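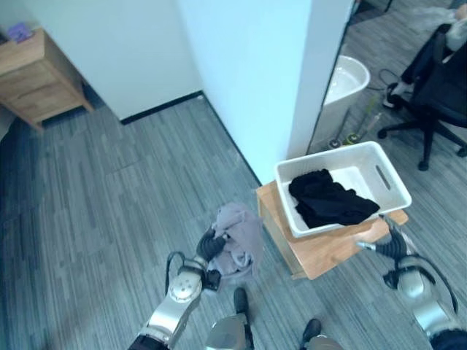

Speaker notes: how to read an election leaflet

Last updated: June

Opening. Hello, thanks for coming out, please grab a chair near the front because I don't love microphones. (Wait for the stragglers.)

I've lived in Tivbridge long enough to have a drawer full of election leaflets. My other half thinks I'm mad. I've brought 20 of them tonight and I'll pass them along the rows, so do have a proper look, and please let me have them back at the end! I've covered the parties' colours with paper. I want you to read the words first and get cross with your own side afterwards.

Ask the room: who reads these before they go in the recycling? Hands up. Leave a pause, people are shy about this one.

Start with the bar chart. Everybody's favourite. The one I want you to find is the Trurwood ward leaflet, the one with the staple. Look at the bars and then look at the tiny print underneath. The print says the figures come from a different election, for a different council, on different boundaries. Nothing in it is a lie as such, but you'd need good glasses to know what you were looking at. So first habit: find the small print under any chart, and if there isn't any, ring them up and ask. I've done it. They're usually quite nice about it.

(If someone shouts out that the other lot are worse, smile and carry on. Don't get drawn in like last time.)

Next, the word "outsider". You'll see it on 3 of the leaflets going round. One candidate is an outsider because she lives in Grinow, which is 4 miles up the road and has the same bin lorries as we do. Now I think it's fair enough to ask whether someone knows the area. I'd ask it myself. But the leaflet should tell you what they don't know, or what they got wrong, and none of these do. It's just the word, in big letters, next to a gloomy photo.

Then "blocked". So-and-so blocked the crossing, blocked the bus, blocked the youth club money. Go to the minutes. They're on the council website, under Meetings, and yes, the search box is dreadful, so go by month instead. With the Mertens Lane crossing, the vote everyone argues over was a vote to put it off until the traffic count was in. You may think that was feeble (I did, I wrote a letter) but it's a different thing from voting it down, and both sides' leaflets left it out.

SLIDE: Mertens Lane vote. Give people time to read it. Take a sip of water.

Big round numbers. "1000 residents have backed our campaign." Lovely. Backed it how? I asked, and it was names on an online form, with no postcode needed. I signed it twice by accident, so I'm in there as two residents.

Promises. Look at who can deliver them. A district councillor can't reopen a hospital ward, and they can't change your income tax either. They can make a fuss, and sometimes that's well worth having, so I'd like to see "I'll make a fuss about the hospital" on a leaflet one day. I'd vote for that.

Skip this bit if we're past 8.30: the story about the two leaflets with the same pothole in them.

What I'd like you to do at home. Pick one claim from one leaflet, preferably from the party you're fond of, and spend ten minutes checking it. Bring it to the next session and we'll go through them together over a biscuit.

Questions. Repeat each one aloud for the back row. If it's about postal votes, send them to the handout by the door.

Leaflets back in the box please!

Related
Finding your way round the council minutes
What a parish council can and can't do
Tivbridge hustings: how to send in a question
Notes from the Grinow boundary talk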